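Wednesday, after supper

Folding again. I had meant to write something improving in here about the evenings drawing in, but what I did today was fold, and then fold some more, and then stand back from a blue garment that had taken on the outline of Denmark.

The big table helps. I have folded on beds, on knees and once on the lid of a chest freezer, and a proper table with a cloth over it is a different life altogether. You can lay a thing out at full stretch, take it by both ends and feel briefly like someone who irons. My rule is long rectangle first, then decide. The long rectangle went well enough, apart from a bunched bit along the top that I chose to regard as character. 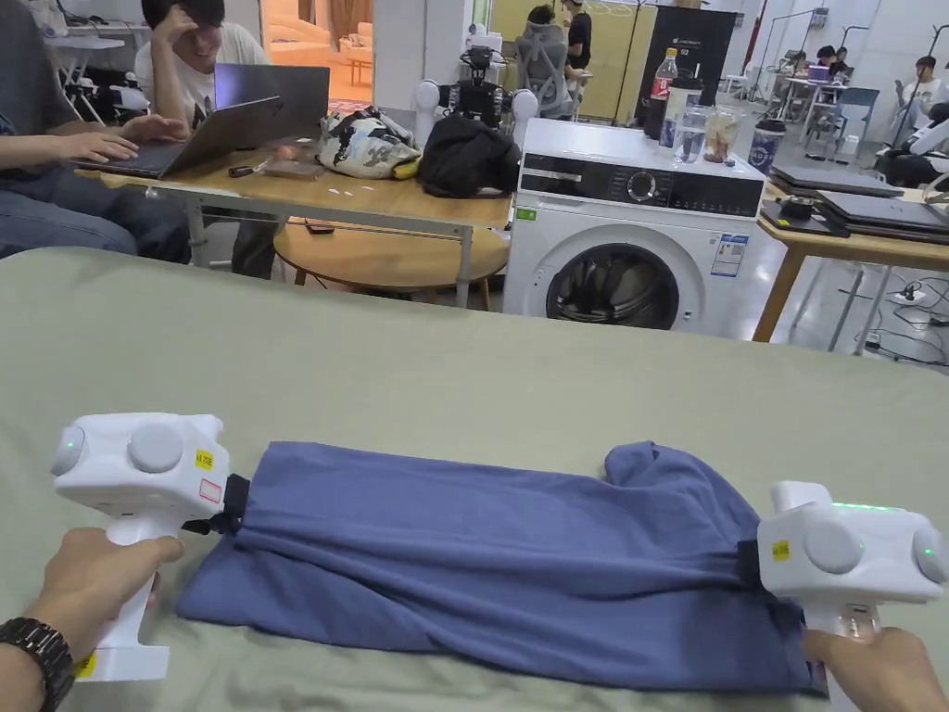

Asger Hallgrímsson wanted to know why I bother with the rectangle when you can bring the sleeves in first, fold up from the hem and be finished before the kettle boils. His mother did it that way, apparently, and her cupboards were admired as far off as Torkard. I told him I would consider it. I am still considering it.

The top of the washing machine has gone the way of all flat surfaces. A bottle, a glass, a patterned cup, and a clear cup with something brown in it that I did not investigate. I put nothing there myself, which I record for the benefit of whoever reads this after I'm gone. Laptops on the side table as usual, and a phone on the stool, so nowhere to sit either — not that a folder sits.

Tried it the Hallgrímsson way in the end, out of spite. You pinch the cloth in the middle, lift, and hope the rest comes along in good order. A flap like a sleeve stuck up at the far corner as if it had a question. Soft blue cloth is the worst for this. It agrees to everything and then lies down how it likes.

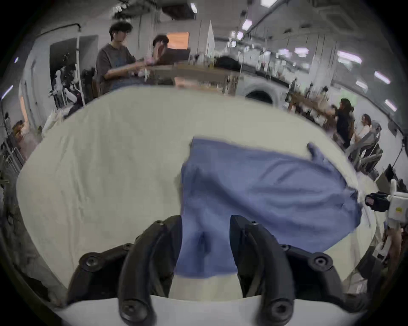 Still to do

Towels, which fold themselves. The fitted sheet, which I shall roll into a ball and put at the back, as in September. Buy pegs. Ask Asger what his mother did about fitted sheets, but not in front of people.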